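okay so I finally did the thing I've been threatening to do since January and went through every kitchen drawer I own. thread, because I have opinions now

1/ Background: we moved to Clindanton with a kitchen half the size of the old one and simply poured the old one into it. Six drawers. None of them closed all the way. One of them I opened by sliding a ruler in first and pushing the whisk down, every single morning, like a safecracker

2/ I started with the worst drawer, next to the stove. Pulled it right out and tipped it onto a bath towel on the floor. Do the towel! I skipped it the first time, years ago, and I was still finding toothpicks in the heating vent when we moved out

3/ Things that were in there: a melon baller, the other melon baller, birthday candles (used), a key to a bike lock I cut off with bolt cutters in college, soy sauce packets, and the manual for a Rizk bread machine that I gave to my sister along with her OWN copy of the manual. So where did this one come from

4/ My rule for keeping stuff was "have I touched it since we moved." Sounds strict, but it let through way too much, because I touch the garlic press constantly. I touch it to get it out of the way. I don't think I've pressed garlic with it once in this apartment. Gone. I chop now. It's fine

5/ Dividers. I bought the expandable bamboo kind from Dendale and sent them back — they slide around unless your drawer is the exact width they like, and mine are all weird widths. What worked was cutting up cereal boxes and taping them to size. Ugly as anything. I meant to replace them with something nice and I don't think I'm going to

6/ Measure the INSIDE of the drawer, and measure the height too. I did the width and the depth and felt very grown up, then the knife tray stood up too tall and the drawer wouldn't shut over it. 200 miles of driving to the good housewares outlet and back for a tray that now lives on the windowsill holding seed packets

7/ Where things go matters more than what you keep them in, I think. Spatulas and tongs by the stove. Peeler and can opener under the spot where I chop. Foil and parchment used to be across the room for no reason at all, and I'd be walking over there with chicken hands, opening things with my elbow

8/ My favorite drawer is the one right under the edge of the counter, so you can stand there with it open and work over it. I keep almost nothing in it. A bench scraper, twine, the good scissors. I guard it like a dragon
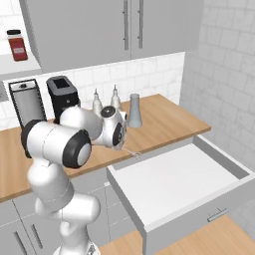 9/ Refilwe Sibiya replied to ask where the junk drawer went, since everybody needs one and a house without one just ends up with junk on top of the fridge. She's right and I gave in. It's the bottom one. Batteries, tape, takeout menus, the mystery key (I couldn't do it). The deal is that when it stops closing, I empty it that same day

10/ Also a few of you wanted to know about liners. I used the grippy Drodora roll, cut with regular scissors, no glue. Crumbs get under it. Lift it and shake it out over the sink once in a while and you're good

11/ Pantry is next and I'm scared of it. There's a can back there that I know came with us from the place before the last place. If anyone has a system for spices that isn't "buy all new jars," please tell me, I'm reading everything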